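Visit report: Lorkar open day, Jirkirbridge

The Lorkar building is on the east side of Jirkirbridge, 2 miles from the station, and the July open day ran from 10 a.m. Visitors signed in at the side door and went around in groups. Ours was led by Doina Softić, who has charge of the display workshop on the upper floor. The ground floor is storage and was covered in a few minutes.

The workshop makes tabletop exhibits for science centers and school fairs. Most of the talk concerned one type, a sloping board held between clear acrylic panels, with small plastic pieces set on it. The board is light wood. The panels are edged in black and fixed at the corners with small screws, so a panel can be taken off without tools beyond a screwdriver. Softić said the corners are where most returns start -- screws overtightened by the customer, then a crack running inward.

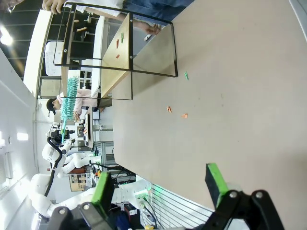
Pieces are colored so that they can be told apart from the far side of a table. Red, green and orange were in use on the day. The current catalog lists 2220 parts, of which 400 are spares for exhibits no longer sold. Janevski supplies the acrylic sheet and Stamach cuts the boards.

I asked about glare. Clear panels reflect whatever is behind the viewer, and in a room with open shelving this can make the pieces harder to read. The workshop has tried a matte film on one side. It cut the reflections but scratched in cleaning, and the film was dropped.

Hrvoje Dimitriou covered packing in the second half. Boards travel flat, panels on edge with card between them, loose pieces bagged by color. An exhibit goes out in 2 cartons. Assembly instructions are on a single sheet, which could use larger drawings.

Coffee was served downstairs at noon. Parking is limited and the side street fills early -- the bus stops opposite the gate.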